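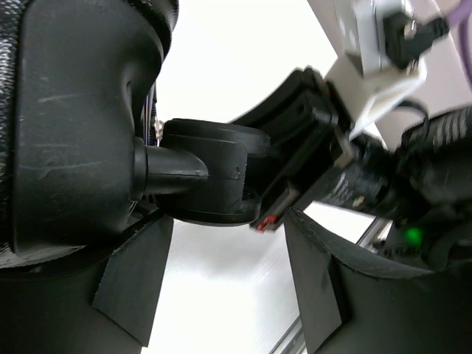
STUMHAM, January

Cable and fittings gallery, page 9

Braided sleeve, black and grey weave, against a matte black housing. The purple cable is at top right, and the small round light is green.
Photo: Zuzanna Makowska

The gallery covers sleeving, cable colour and surface wear at close range. Captions are limited to what is useful for reference. Full-size files are held by Nurhan Canpolat at the Hedetti office and can be requested by page number.

Notes to this page

Sleeving: the workshop stocks braid in 100 metre reels. Cut with a hot knife and leave 12 mm past the last tie. Frayed ends are to be re-cut, not taped. Offcuts under 200 mm go in the grey tub beside the vice.

Colour: purple is easily mistaken for blue under the old tubes in the north bay. Check it at the window before labelling. İlker Bayram has the current colour chart; copies printed before the Brodia order should be thrown out.

Surface: faint pale scuffs on matte black are recorded as cosmetic. Wipe with a damp microfibre cloth. Do not use polish, as it leaves a glossy patch that shows up worse than the mark did.

Lettering: the white printing is not legible at this size. Part numbers should be taken from the stores list.

Corrections to captions go to Callum Nisbet. Quote the page number and the line. Nevzat Tekin is preparing page 10, which covers clips, ties and adhesive mounts from the Altıntaş catalogue.

Previous page: Heat-shrink and end caps
Next page: Clips and ties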